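Farm Stays Around Ellville Report Longer Visits and a Busier Winter
by Denise Hebden
Feb 20, 2020

Guests who once came to the Ellville valley for a single night are now staying the better part of a week, according to figures released by the regional tourism office. The office recorded 3597 overnight stays on working farms during the winter season up to the end of December, the highest number since it began keeping a separate count for farm lodging.

The increase was strongest in the hill parishes above Hundby, where nine farms now rent out rooms or converted outbuildings. Most of them offer no television and limited phone reception, and guests are invited to join in the morning feeding or to help bring in firewood. Breakfast is served at the family table.

"People ask us first whether it is quiet, and only then what it costs," said Gisela Harms, who heads the tourism office. "Many of our winter guests live in apartments and work long hours. They want to walk, sleep and eat well, and the farms are in a position to offer that."

Families with children under 12 made up the largest group of visitors. Several farms have set aside an indoor room for wet afternoons, with board games, books and building toys, and the office has asked other hosts to consider doing the same before the summer season.

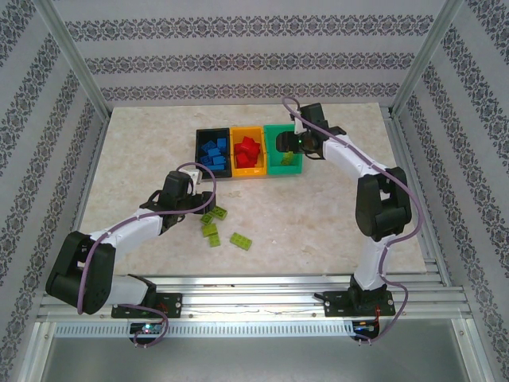 Toy bricks in black, yellow-orange and green bins.

The office will also open a new walking route this spring. The path links Hundby with the village of Alcombe by way of the old mill road and passes three of the participating farms, where walkers will be able to buy bread, cheese and hot drinks. Signs are being prepared in English and German.

Haf Ellis, who rents out two rooms on a sheep farm near Alcombe, said bookings for Easter were already complete. She has decided against adding more rooms. "We have 355 ewes and lambing starts in a few weeks - the animals set the timetable here," she said. "Guests understand that when they book."

Parking remains a concern. Residents of Alcombe have complained about cars left along the church lane on weekends, and the office said it was in talks with the parish over the use of a field near the bridge. A shuttle bus from Ellville station is also under review.

Farm owners who wish to be listed in the summer brochure may apply to the tourism office in Ellville. Applications are handled by Henrike Hinrichs, and each property will be visited before it is accepted.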